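Wallia Two-Slot Toaster with Flondo Serving Tray
Countertop toasting set, cream white / blue-teal

Overview

The Wallia two-slot toaster is a compact countertop unit for sliced bread. It is supplied as a set with the Flondo tray, a flat rectangular plastic tray with a raised rim. The set is intended for small kitchens, break rooms and breakfast counters where toaster and tray stay out on the same surface.

The body is a rounded box in matte cream white. The two slots run parallel and share a metal surround on the top face. Wire guides inside each slot hold the slice upright. The power cord leaves the unit at the back, so the sides remain clear.
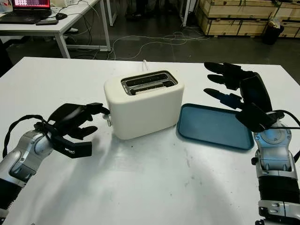

Wallia toaster and Flondo tray on a white tabletop, both slots empty.

Placement

Set the toaster on a flat, dry, heat-resistant surface. Leave 4 inches of clearance on each side and at the rear. Do not operate the unit under a wall cabinet, next to a curtain, or on a cloth. Route the cord behind the unit and keep it away from the slot openings.

Place the tray to one side of the toaster, on the side opposite the controls. The tray can be set at a slight angle to the body. It must not be slid under the toaster or laid across the slots. Keep the tray clear before toasting so that hot slices can be set down directly.

Loading

Each slot takes one slice of standard sandwich bread. Either slot may be used alone. Insert the slice vertically, crust edge up, and let it drop between the wires under its own weight. If it has to be pushed, it is too thick. Sliced bagels and hand-cut loaves should be checked against the slot before the unit is switched on.

The top edge of a standard slice stands above the metal surround until the carriage is lowered. Do not load buttered, filled or iced items.

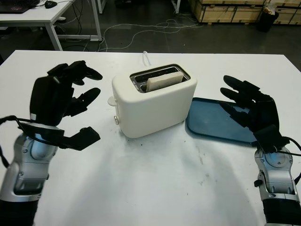 Single slice loaded in the front slot. Tray to the right.

Operation

1. Connect the plug to a grounded outlet.
2. Set the browning control. The scale has 9 positions. Start at position 3 for fresh white bread.
3. Press the carriage lever down until it latches.
4. At the end of the cycle the carriage rises and the heating elements switch off.
5. Lift the slice out by its top edge and place it on the tray.
6. To stop a cycle early, press the cancel button.

The first cycle should be run empty at position 9 in a ventilated room. A light odor is normal during this cycle and does not return. Successive batches brown faster than the first because the chamber is already warm. Lower the setting by one position from the second batch on.
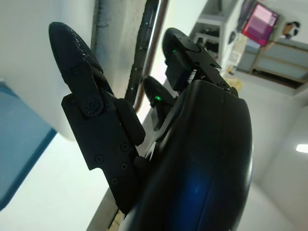
Using one slot

With a single slice, the side facing the empty slot browns slightly more than the outer side. The difference is small at positions 1 through 4 and easier to see above that. Turn the slice between cycles if even color is required. Front and rear slots are wired identically and give the same result.

Frozen bread goes in directly without thawing. Add two positions to the usual setting.

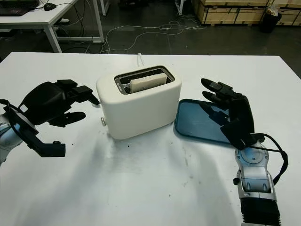

Slice in the rear slot, metal slot surround and cream-white body.

Cleaning

Unplug the unit and let it cool completely. Wipe the body with a damp cloth and dry it. The metal surround shows fingerprints and can be polished with a dry microfiber cloth. Do not use steel wool, oven cleaner or any abrasive powder on either finish. Empty the crumb drawer once a week under daily use. Never insert a knife or fork into the slots.

The tray is washed by hand in warm water with dish soap. It is not rated for oven or microwave use.

Service and spare parts

The carriage mechanism is rated for 2000 cycles. Replacement crumb drawers, carriage knobs and trays are stocked by Tuncer and can be ordered singly. Quote the model number printed on the underside of the toaster. Heating elements are not user-replaceable. Units with a damaged cord must be returned to a Tuncer service counter and must not be used in the meantime.

Ordering

Set, toaster and tray: stock item, packed one per carton
Tray only: stock item, packed 4 per sleeve
Pallet quantity: 96 sets
Distribution: Durinon

Pallet orders placed before the end of July ship from the current production run.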